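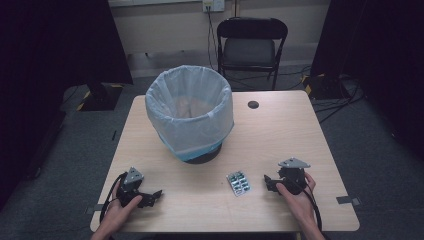 Photo: Harsh Kushwaha / Dridari

9 March 2026, by Harsh Kushwaha
Filed under: Hand-held kit, Research notes

Flekora Pair — hand-held grippers for recording two-handed work

I get asked what the Pair is good for more than I get asked what it costs, so I'll start with the tidying study (prices are on request, just write to me!). The task couldn't be plainer. Put a blister pack of capsules on a table, put a lined bin behind it, and have a person clear the pack away using a gripper in each hand. A thin, shiny, flat thing on a flat table is a right pain to pick up, and I wanted to know whether a policy trained only on hand-held recordings could learn it.

We collected 3,916 recordings and kept 2,311 of them after checking. The ones we threw out were mostly tracking dropouts, plus a fair few where the person had started before the software was ready (me, usually). Then we ran the trained policy on a two-armed robot for 333 trials with the pack turned every which way, and it got the pack into the bin in 200 of them. I was hoping for more. Still, the failures were useful, as most came from the first touch, when the fingers met the table a shade too high and slid over the foil.

So we went back and changed how people start a recording. Each one now opens with the fingers wide apart over bare wood, held still for a moment before anything else happens.

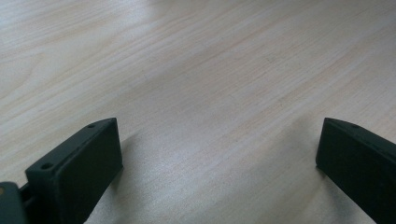 Dixit Manipulation Group

With that open, still start, the software has a clean view of both fingers to line up against, and the shadow on the wood gives the model something to go on for height. I haven't finished the new round of trials, so no numbers yet — I'm aiming to post them in April.

What you get with the Pair: a left and a right gripper of the same design, cables for both, and a copy of Illenura, our recording software. The fingers are dark plastic and the metal plate sits on top. You'll want a decent-sized table and somewhere sensible to run the cables, and I'd put tape down to mark your start positions — it saves a lot of arguing later on.

If you'd like the tidying recordings as well, ask when you order and I'll add them.

Contact: Harsh Kushwaha, Dridari | © 2026 Dridari | Back to top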